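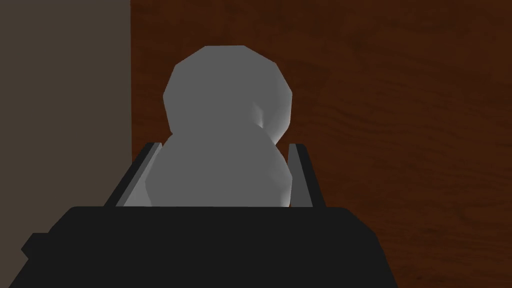 Aguiar No. 2 Bathroom Scale

Item 2163
In stock, ships from Bulville

The Aguiar No. 2 is a mechanical bathroom scale with a large dial, a ribbed rubber mat and no opinions. It will not congratulate you. It will not sync with your phone, your watch or your dentist. You stand on it, a needle swings, you step off and go have breakfast.

We started selling it because Kaede Ikeda, who does our buying, got tired of a glass scale that wanted her birthday before it would give her a number. She sent it back and went looking for the kind her doctor had when she was nine. Kavalen still makes one, in a plant that mostly turns out produce scales, and the family resemblance is strong. If you have ever weighed a sack of onions you already know how to read it.

What it does

Weighs things up to 300 pounds, with a mark for every pound. If you need more range than that, look at the Dandale, which is bigger, uglier and takes two people to carry upstairs. The company calls its finish "oyster." We call it beige.

The needle takes a moment to settle. Customers used to digital scales sometimes write in about this. The needle is fine. Stand still.

What it doesn't do

Body fat, bone mass, water, metabolic age, the weather. There is no battery, so there is no little battery symbol blinking at you in January. It has no memory, a quality we have come to value in a bathroom scale.

The platform

Stamped steel, painted white, with a black mat glued on top. The mat has ribs that run front to back and collect talcum powder. A stiff dish brush gets it out. The glue does not like standing water, so keep the scale out of the splash zone of the tub and please don't hose it off on the patio. One customer did, and then asked whether that was covered. It was not, though we admired the letter.

The dial sits under an acrylic lens up by your toes. The numerals are large enough to read from standing height without glasses, which some people count as a feature and some people do not. The lens scratches if you clean it with scouring powder. Use a damp cloth.

Setting it to zero

There is a small knurled wheel at the back edge, under the lip. With nobody on the scale, turn the wheel until the needle points to zero. Tap the platform with your foot, let it settle, and check again. You'll want to do this whenever you move it.

You can also set the wheel so that the needle rests a little to the left of zero. We know. Everyone who has worked in this office has tried it. It works beautifully until you go to the doctor.

Where to put it

A hard, level floor. Tile is good, linoleum is good, old wood is good if it doesn't slope. Carpet is bad. On a bath mat the No. 2 will give you a number that is really more of a mood. If you have only carpet, put down a square of plywood first and accept that you now have a square of plywood in your bathroom.

It does not hang on the wall and it is too thick to slide under most vanities. Measure first. It stands on edge behind a door well enough, but zero it again before you use it, and don't stand it where someone will come through in the dark with bare feet.

Weighing luggage, dogs and so on

Suitcases are easy, provided you can still see the dial around them. If you can't, weigh yourself holding the suitcase, then weigh yourself without it, and subtract. The same method works for dogs that like you. For cats we have no advice.

Don't use it for mail. A pound is a big step when you're paying by the ounce.

Repairs

The springs are the part that wears out. We keep them on the shelf and will put in a new set for $20 plus shipping, whatever the age of the scale. Send it in its original box if you kept it, or in any box with plenty of crumpled newspaper on all sides. Wrap the lens separately. Don't use foam peanuts, please - they get into the works and we are still finding them in June.

Mats and lenses can be ordered on their own. The lens snaps in. The mat takes contact cement, a steady hand and a willingness to live with it slightly crooked.

Returns

Unused, in the box, and we'll take it back. Used, we'll take it back if something is wrong with it. "It says I gained weight over the holidays" has been received several times as a reason and we have been sympathetic each time.

Also in Bathroom

Dandale Heavy Platform Scale
Replacement mat for No. 2, black
Replacement lens for No. 2
Kavalen hanging produce scale (kitchen, but people ask)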